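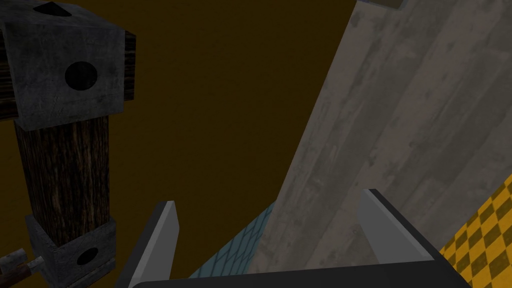
Wrist camera sim FAQ: the questions I keep getting about Bomwood

2023-03-26
By the Bomwood maintainer
Reading time: 5 minutes

I've been answering the same handful of emails since I put Bomwood up, so I've finally sat down and put the answers in one spot. It's a bit rambly (sorry) and I'll add to it when I get a free arvo.

What does Bomwood do?

It's a scene randomiser for simulated arms. You give it a workspace and a robot, and it fills the place with furniture, posts, slabs and brackets, dresses the lot in whatever textures you've let it have, then renders the view from the wrist. I use it to train and test a grasp planner called Painemal, but the two don't need each other. Plenty of people run Bomwood with their own planner and never touch mine.

Why do the textures look so mismatched?

On purpose! Weathered timber grain on a big flat slab, a yellow and black check right beside it, a bluish grid for a floor — no one would decorate a workshop like that. The idea is that the perception model stops leaning on colour and pattern to work out what's a surface and what's a gap. When I trained on tidy grey scenes the depth estimates were gorgeous, right up until I showed the network anything with a knot in it. Then it started finding holes in the timber.

If it's too garish for you, set the texture pool to "plain" in the scene file. I'd leave it on for training and turn it off for debugging.

Can I see the fingers in the wrist view, and should I mask them out?

You can see them, and I don't mask them for training. I did for ages. The trouble with masking is that the planner ends up with two big blank wedges that move every time the gripper opens, and it treats them as unknown space, and then it gets terribly timid near anything on the left or right. Leaving the fingers in gives the network a free scale reference too. I do mask them for the collision map, otherwise the arm thinks it's about to run into itself and simply refuses to budge.

What camera settings do you use?

Whatever ships in the default scene file, with the near clipping distance pulled right in. If your palm vanishes or your fingertips look sliced off, it's nearly always the clipping distance. Check that before you write to me, pretty please.

How many scenes do I need?

Fewer than you'd think. I got a usable model out of 195 base layouts, each one rendered with 50 texture swaps. Adding more swaps did next to nothing. Adding more layouts helped every time, particularly layouts where something tall stands close to one finger, like a timber post with chunky metal connector blocks on it. Those are the ones that catch out a planner that's only ever practised over a table top.

Why does the planner freeze near tall posts?

Ah, the most popular question. Painemal checks the path of the whole hand, and with the fingers spread wide the swept volume is much fatter than people expect. So you get a perfectly good approach with the gripper closed, no approach at all with it open, and the search goes round and round until it times out.

Two things to try:

Turn on late opening, so the fingers only spread for the last bit of the approach.

Drop the padding on the collision shapes. The default is 21 mm, which suits my own slightly wobbly arm and is far too generous for most setups.

If neither works, send me the log. The log, mind you, and a scene file. A paragraph describing the log doesn't get either of us very far.

Do holes in objects count as holes for collision?

Not by default. Every object gets a convex shape, so a connector block with a round hole in its face is solid as far as the planner's concerned. That's fine if you only want to stay clear of it. If you're trying to put something through the hole, switch on decomposition for that object alone. Don't switch it on for the whole scene unless you fancy a long lunch, it slows planning down by around 2 seconds a query on my machine and I've heard worse from others.

Does it do metal properly?

Sort of. The metal is really just a scuffed grey texture with a bit of roughness set on it. Proper reflections are on the list for the June release, along with rust that doesn't tile so obviously on pipes. I wouldn't rely on it yet for anything where shininess matters.

What's Tremow, and do I need it?

Tremow is the little viewer I wrote for stepping through a run. It shows the wrist view next to the planner's idea of the world, so you can spot where they disagree. You don't need it. I'd be lost without it, though. Most of my bugs have been a slab sitting in one place in the render and a few centimetres over in the collision map, and you won't find that by reading numbers.

Will it run with Cellcombe?

Yes, through the bridge in the extras folder. Cellcombe wants its frames with z pointing out of the palm and Bomwood has z pointing along the fingers with the sign flipped at the camera, so use the bridge and don't try to do it by hand. I tried to do it by hand. I lost a weekend and a fair bit of my good humour.

Can I contribute scenes?

Please do! Keep the file names lower case and leave your units in metres.

3 comments

gantrygoose
Late opening fixed it for me, thanks heaps. Might be worth making it the default?

pixel_possum
Is the plain texture pool meant to still include the checked one? Mine keeps turning up even after I clear the cache.

Bomwood maintainer
Nope, that's a bug, good catch. Delete the line with "check" in it from the pool file for now and I'll push a fix.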